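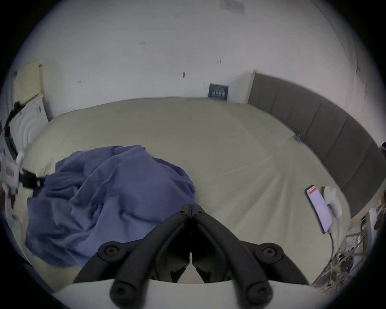

How often do households wash their bedding?

It depends on the item. Sheets and pillowcases are washed far more often than duvets, blankets and mattress covers, and the survey records each of these separately so that the difference can be studied.

BOSTIA HOUSEHOLD BEDDING CARE SURVEY
README and data card

Publisher: Prulter Institute for Domestic Studies
Coverage: Bostia district, including the town of Carna
Unit of record: one household
Records: 2,944
Data files: 2
Collection rounds: 4
Status: complete; corrections still accepted

Summary

The Bostia Household Bedding Care Survey records how households wash, dry, store and replace the bedding they use. It covers fitted and flat sheets, pillowcases, duvets and their covers, blankets, quilts and mattress protectors. Responses were given by one adult in each household on behalf of everyone living there.

The survey was designed to support work on water and energy use in the home, the working life of household textiles, and the wording of care labels. It was not designed as a health study and holds no medical questions. Users who wish to study allergies or sleep quality should look for another source.

Files in this release

households.csv holds one row per household. It includes dwelling type, household size band, access to laundry equipment, drying space and the round in which the household took part.

items.csv holds one row per type of bedding item in each household. It includes fiber, fill, reported washing interval, usual water temperature, drying method and reported age of the oldest item in use. The two files are joined on household_key.

Both files are comma-separated text in UTF-8. The first row holds the column names. Text fields containing a comma are enclosed in double quotation marks. Empty cells mean that the question was not put to the respondent; the code REF means that it was put and not answered. These two conditions should be kept apart in any analysis.

Collection

Households were drawn from the district address list after business premises, hotels and care homes had been removed. Each household received a letter, followed by a paper form with a return envelope. An online form with the same questions in the same order was offered as an alternative. The column response_mode shows which was used.

The first round opened in February. Later rounds were placed in other seasons, as drying habits in Bostia change a good deal with the weather. A household could take part once only. Analysts comparing seasons should therefore treat the rounds as separate samples and should not read the differences between them as change within a household.

A small trial of the form took place in Carna before the first round. Trial responses are not included. Several questions were reworded as a result, most notably the one on washing intervals. The trial form asked how often an item "should" be washed, and many respondents gave the advice on the label. The final form asks when the item was last washed and when it was washed before that.

Fields that need care
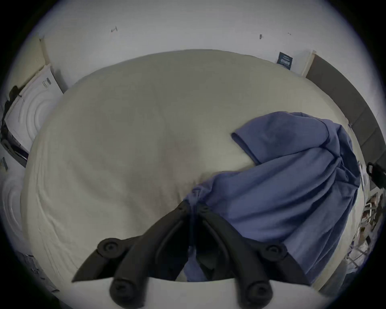 The field cover_shade describes the main color of the item in use at the time the form was completed, and it is filled in only for duvets, quilts and blankets. Respondents chose from light, medium, dark or patterned, and many were unsure where light ended and medium began. The codebook settles the matter by naming white, ivory and cream as light. A cream-colored duvet such as the one on this bed is therefore coded light, and the soft wrinkles and folds across it would be entered under surface_state as creased. Surface_state does not measure cleanliness, and the Institute asks users not to present it as though it did.

The field wash_interval is given in bands. The bands are narrow for short intervals and wide for long ones. Taking the midpoint of each band will produce a usable average for sheets and pillowcases but a poor one for duvets, where most answers fall in the widest bands.

The field fill_type relies on what the respondent knew or could read from a label. Where the label had been removed or had faded, the respondent could select unknown. Down and feather were offered as a single answer, as the trial showed that few people could tell them apart.

The field drying_method allows more than one answer. Values are separated by a semicolon and appear in the order in which they were printed on the form. The order does not show preference. A household that dries sheets outdoors in summer and on an indoor rack in winter will normally show both values, whatever the round.

The field temp_usual records the setting chosen on the machine, in words: cold, warm or hot. No attempt was made to convert these to degrees. Settings with the same name differ between machines, and older machines may not reach the temperature that their label suggests.

Laundry equipment

The household file records whether a washing machine is available in the dwelling, in a shared laundry room in the building, or outside the building. It also records whether the machine loads from the front or from the top, and in which part of the dwelling it stands. The allowed values for machine_place are kitchen, bathroom, utility room, hallway, sleeping area, balcony and other.
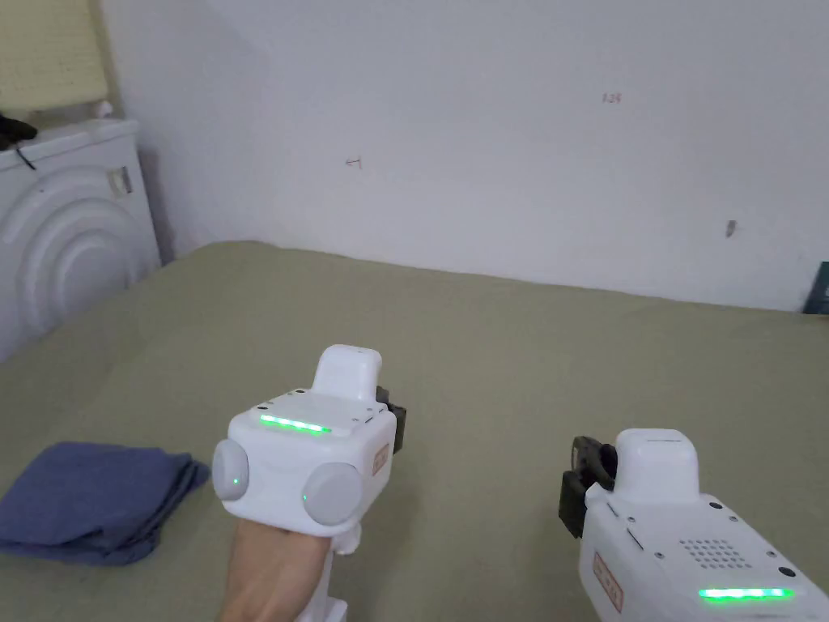

White front-loading washing machine beside a wide, olive-green surface, with a plain white wall behind.

Drum size was asked for but has been left out of this release. Most respondents did not know it, and the answers that were given could not be checked. A yes-or-no field, fits_duvet, has been kept. It records whether the respondent believed that their largest duvet could be washed in the machine they normally use. It reports a belief and should be described in those terms.

Cleaning and coding

Free-text answers were coded with the Thorlacius scheme, a list of textile care terms maintained by the Institute. Each answer was coded by two members of staff working separately. Where they differed, the answer was discussed and a final code agreed. The original text is not released, because some respondents named family members or neighbors.

Spelling of fiber names was made uniform. "Poly," "polyester" and "poly blend" were kept as distinct answers unless the respondent gave a further detail that allowed them to be merged. Users who need a simple division between natural and man-made fibers may use the column fiber_group — it was derived by the Institute and is marked as such in the codebook.

Records were removed when the form was blank after the first page or when the same household had returned both a paper and an online form. In the latter case the paper form was kept. No values have been filled in by estimate.

Known limits

Households without a fixed address are not represented. Households that moved during a collection round may have been missed.

Answers are self-reported. Washing is a subject on which people may wish to appear careful, and reported intervals are probably shorter than true ones. The size of this effect is not known.

The form was available in English only. District staff could help by telephone, but few households asked for this.

Shared dwellings were asked to answer for the bedding of all residents. In practice many answered for one bedroom. The column answered_for shows the respondent's own statement on this point and should be checked before any figures per person are produced.

Privacy

No names, street addresses or telephone numbers are held in the files. The key in household_key was assigned at random and cannot be traced to the address list. Household size is given in bands, and dwelling types with few cases have been merged into other. Users must not try to identify a household, alone or by linking these files with another source.

Terms of use

The files may be used for research, teaching and public information without charge. They may be copied and shared if this document is kept with them. Use in advertising for bedding, detergent or laundry equipment requires written permission from the Institute.

Suggested citation

Prulter Institute for Domestic Studies. Bostia Household Bedding Care Survey: household and item files, with codebook.

Corrections

Errors should be reported to the data desk of the Institute, stating the file, the column and the household_key concerned. Confirmed errors are listed in changes.txt and corrected in the next release. Column names will not be changed between releases, although new columns may be added at the right-hand side of either file.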